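### 4.2 Putting the fruit away

Of the household chores we considered, putting fruit in a bag seemed the least likely to embarrass us. A four-year-old can do it, provided the four-year-old is in the mood. We therefore gave it to the Trorkar controller as a warm-up, planned to spend an afternoon on it, and were still at it in March.

The task is stated in one line: everything on the tray goes into the bag. Both arms may be used, and the policy decides which arm does what. Fruit position, tray angle and the state of the bag vary from trial to trial. The fruit is artificial, so a bad grasp costs us a trial and no groceries.

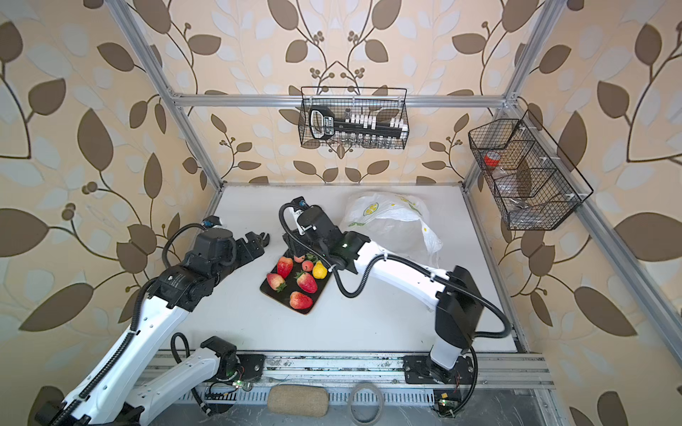 **Figure 3a.** The fruit task in the two-arm cell. Both grippers are at the tray; the bag lies behind the right arm.

We ran 137 trials. Picking went well enough. Strawberries were the easy case, as the leafy cap gives the wrist cameras something to aim at. Peaches were worse: they are small and smooth, and when two sit close together a finger meant for one tends to nudge the other. Kauppinen's earlier grasp planner, tuned on the Wumberg set, had the same trouble, and we inherited it along with the code.

The bag was another matter. Thin plastic has no fixed shape, and a crumpled bag offers no obvious opening even to people, as anyone in a produce aisle can confirm. Most of our failures came before any fruit had left the tray, with one arm pinching at a fold that the policy had scored as a rim.

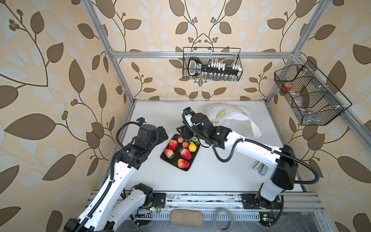

**Figure 3b.** Same cell and task. The bag is partly under the upper section of the right arm, with the tray to its left.

Occlusion made this worse. Whenever the right arm reached back across the table, its own links could hide part of the bag from the fixed camera. Heiskanen proposed a pause-and-look step, in which the arm withdraws before each bag grasp. This helped, at the price of 2 extra seconds per attempt – a sum that feels much larger when one is sitting beside the cell.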